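Has anyone's workplace put a robot on the folding bench? What happened to your jobs?

Asked in Work & Trades
14 comments | 6 shares

I'm at a small linen hire place (tea towels, aprons, napkins for caterers) and the boss has told us we're getting a two-armed folding robot in April. We do 2000 pieces on a big day and there's a lot of nervous chat in the tea room. Is it worth worrying? What do you end up doing all day once it's running?

Answer 1
14 people found this helpful

Yes! We've had ours at Grevero for a while now and I love it, so take this as coming from a fan. I was on hand folding before and my wrists were shot. Now I look after the bench, which means loading, checking stacks, and teaching it new items when a client sends something odd. Nobody on our shift lost hours, but the work did change and you should ask your boss early who's getting trained on it, because that was the sore point at our place. They trained two people first and everyone else felt left out for weeks.

Towels are harder than you'd think! Sheets of flat cotton, easy. Anything fluffy, or with a big print on it, needs more of your time at the start. I've put up a couple from our bench so you can see what it works with. 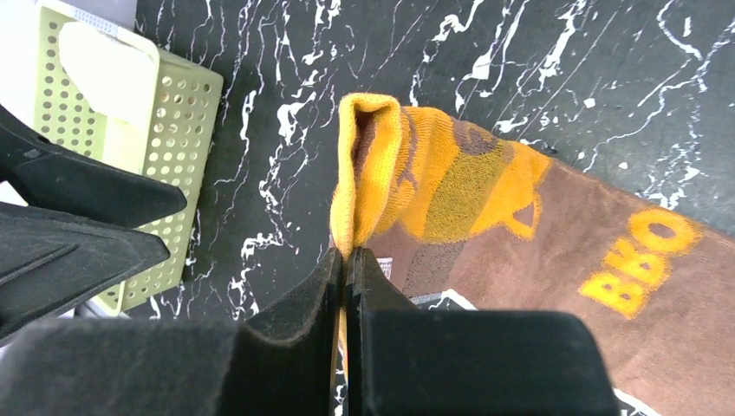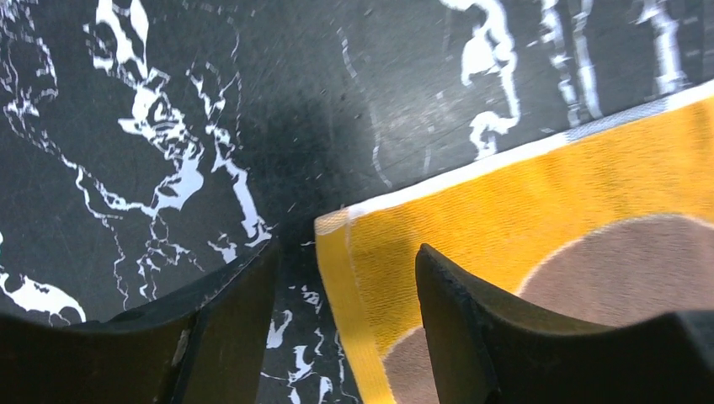 Views from the gripper on the marble-look bench. The BBQ towel is in the first one.

You get very good at reading those views. I can tell from the screen if it's got hold of one layer or two, and I stop it if I don't like the look of the grab. Our target while training a new item is 30 good folds in a row before we leave it to run with someone just nearby. Some items get there by morning tea, some take days (fringed napkins, I'm looking at you).

Best change for me is that I talk to people again. When you're hand folding against the clock you keep your head down. Also ask for a decent stool and get the screen put at eye height, ours was way too low.

Answer 2
3 people found this helpful

Depends on the boss. Ours at Himia was slower than a good folder on small stuff so we still do 300 or so by hand most days. Get your new duties in writing and ask about the pay grade. I do like the thing though, it's fun to watch.

Answer 3
0 people found this helpful

we got one for boxes not towels but same deal, everyone calmed down after the first month. name it something good

Related questions
Pay grade after moving to machine minding?
Sore wrists from folding, what helped?
Does lint get into gripper joints?

Contact us | © Prestudis Community Help | Back to top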